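Fuvstead calls the Pikis a "family" laundry basket. I'd call it a plastic basket with holes in it. Cream body, brown rim, white handle on the short side, $40. 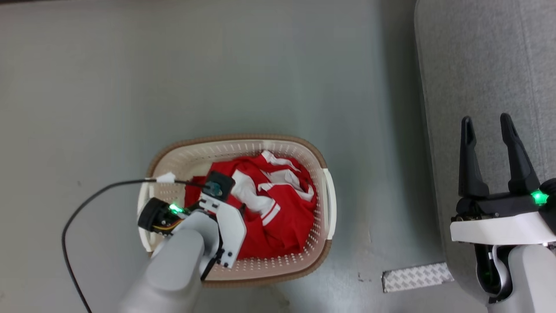 The small round holes are meant to let clothes breathe. Maybe - a red jersey doesn't care much either way, and one bunched up takes most of the room. Item 589, colour as shown only.

Keep it on a smooth floor, along a wall you don't mind getting scuffed. 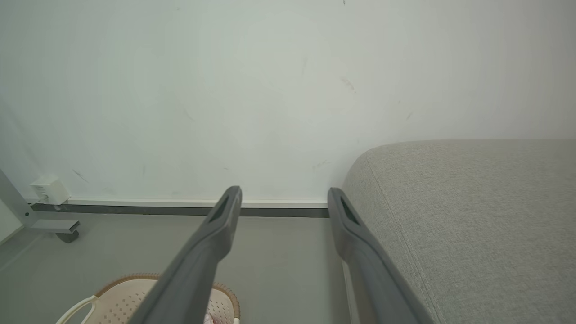
## Delivery

Flat rate, 2 per order.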